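**Ticket: sim pick cell, lettuce task, releases early / packing bench layout**
Site: Godcombe packing shed
Opened by: Do-yoon Hong, day shift
Status: open, waiting on Durnano

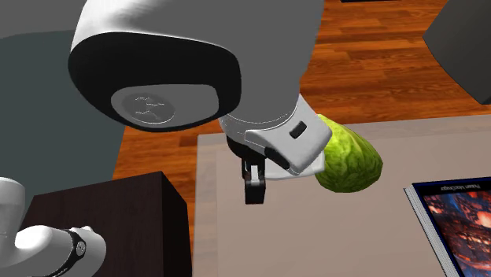 *Attachment 1: sim view, lettuce at the gripper over the tabletop, book lower right.*

**Problem**
Lettuce pick fails in sim on the new build. 4 fails out of 20 runs. Arm gets to the head ok, then gripper opens before the place point. Old build was fine, same settings file. Need this sorted before the arm goes on the real bench in July.

**Tried so far**
- Restarted sim. No change
- Rolled back grip force to the old value. Still 4 in 20, differnt runs though
- Slowed the lift. Better on the lift, same on the place
- Cleared the Undodent cache, reloaded the scene. Nothing
- Swapped lettuce for the plain block. 20 clean runs. So it's something with the lettuce model, or its weight. Weight reads 300 g in the file, ours run heavier than that most weeks

**Log, 2:40 pm**
Release fires at step 29 on every bad run. Good runs it fires when the place flag goes true. Step 29 is the old timeout from the Hyun demo, I thought that was taken out?? Can someone check the defaults.

**Also, from the floor**
Putting it here so it doesn't get lost. Packers had a look at the sim at smoko. Main questions:

- Who clears a dropped head. At the moment whoever's closest grabs it. With the arm running you can't reach in, so it's stop, clear, restart. At this fail rate one person is doing that all shift and not packing
- Trimming. They trim and pack in one go now. If the arm packs, trimming is its own job at the other end, standing still. Couple of them not keen, sore wrists already. Want it rotated
- Piece rate. Does it still count per head if the arm places it? I said I'd ask. Not my call but they need an answer in writing before we switch over

Can the supervisor reply on those three under this ticket pls, not by text.

**Reply, Durnano support, 3:15 pm**
Timeout is still in the lettuce task file, not in the block one. Set release_timeout to off and rerun. Update the weight while you're in there.

**Update, 4:05 pm**
Timeout off, weight up. 20 runs, no early release. One head landed crooked but it stayed put. Will run the longer set overnight. Leaving open for that and for the floor questions, no reply on those yet.

DH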